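Cookie notice: This site uses cookies to remember your reading preferences. Accept | Manage settings
Print this article | E-mail this article

4. Assessment of the Skatside two-arm kit

4.1 What is being sold

The Skatside kit is offered by Clernetti as a ready-made bench for two-arm handling work. The buyer gets two arms with parallel grippers, a shared mounting rail, the control software, and a subscription to a library of trained skills. The sales material makes three claims that matter to this paper. The first is that an untrained person can have the bench working within a single shift. The second is that the two arms "cooperate out of the box." The third is that skills learned on one bench carry over to any other bench of the same model without further teaching. We bought our kit at list price through the ordinary web store and told the seller nothing about our purpose until testing was over.

We came to this with some doubt. An earlier product from the same seller, the Lodhi single-arm kit, was sold on a similar promise of easy transfer, and we could not reproduce that promise in our own lab. The Skatside manual repeats several paragraphs from the Lodhi manual word for word, including the one on transfer. A repeated paragraph proves nothing about the new hardware, but it did suggest that we should test the claim and not cite it.

4.2 Setup

The bench was placed in our Sadberg workroom in February. Setup took us two shifts, and most of the second went to calibration of the right arm, which the software reported as complete on three occasions when it plainly was not. The manual treats calibration in half a page. It does not say what the user should do if the reported position and the real one disagree, and the help line sent us back to the same half page.

The test tasks were drawn from the seller's own list of household and kitchen skills. We used toy vegetables in a plastic tray, along with a small number of unrelated objects on the tabletop, including a round disc and a black cable. Soft, leafy shapes are hard for simple grippers, and the seller's demonstration video shows only blocks and cups. We kept the objects the same across all sessions so that differences between runs could not be put down to a change of props.

A run was started from the software's main screen and ended when the software declared it finished, when an operator pressed stop, or when 7 minutes had passed. We logged 876 runs. Scoring was done from the recordings by a person who had not been at the bench, using a written rule for each task. The software's own verdict on each run was stored but hidden from the scorer. 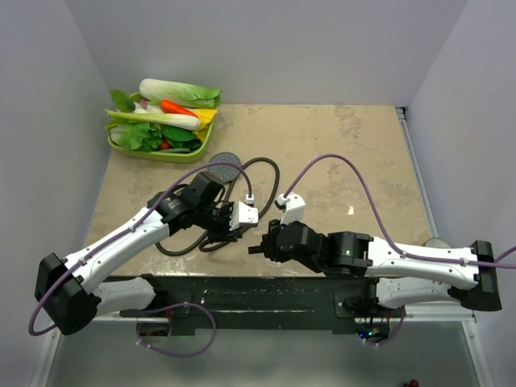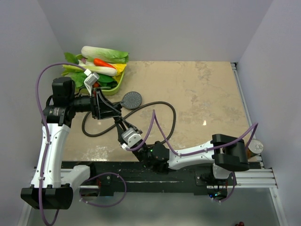
Figure 3. Two views of the Skatside bench with the tray of vegetables. First: the two grippers close together near the center of the table. Second: the left gripper at the vegetables, with the right gripper over the tabletop.

4.3 Does it cooperate?

The word "cooperate" carries a lot of weight in the sales material, and it is never defined. In ordinary use it would mean that each arm takes account of what the other is doing. We could find little sign of this in the logs. For most skills in the library, one arm follows its path while the other is sent to a holding position, and the two trade places on a timer. If the first arm is late, the second starts anyway. A collision check does exist and it did stop the arms on many runs, but a check that halts both machines is a safety feature. We would not call it cooperation, and we think a buyer who reads the brochure would expect more.

A simple test supports this reading. We delayed the left arm by hand at the start of 26 runs, using the pause button supplied for that purpose. The right arm kept to its original timing in every one of them. The seller, when we wrote to ask, replied that timing can be changed in the advanced settings. It can, but only by editing the skill file, and the untrained user in the first claim is unlikely to do that.

4.4 Does skill transfer?

We were less able to settle the third claim, having only one bench. What we could do was move the bench within the room, recalibrate, and repeat the same tasks. If skills do carry over between benches, they should at least survive a short move on the same bench. Results after the move were worse on every task we tried, and the drop was largest for the leafy items. The seller's technical note reports 1957 successful transfers but gives no count of attempts, no list of tasks, and no rule for what counted as success. Without those, the figure cannot be compared with ours or with anyone else's.

It is fair to say that our calibration trouble may have made matters worse. A more skilled team might have got a better starting point after the move. Still, the claim under review is about buyers who are not skilled, and the kit gives them no way to tell a good calibration from a bad one.

4.5 The software's own verdict

The most serious problem lies in how the kit reports on itself. When the hidden verdicts were opened and set beside the scorer's, the two often disagreed, and the disagreement ran mostly one way: the software recorded success where the scorer did not. As far as we can tell, a run is marked successful when the arms reach the end of their path with no fault raised. Whether an object was moved does not seem to enter into it. Any success rate taken from the dashboard should be read with that in mind, including those quoted in customer stories on the seller's site.

None of this makes the hardware poor value. The arms held up through the whole study, the rail stayed firm, and spare gripper fingers arrived promptly when ordered. A lab that plans to write its own control code may find the price reasonable, provided it treats the skill library as sample material and budgets its own time for calibration. The subscription is harder to defend. Its renewal fee is charged for access to skills that, on our bench, needed reteaching after a move across the room.

Print this article | E-mail this article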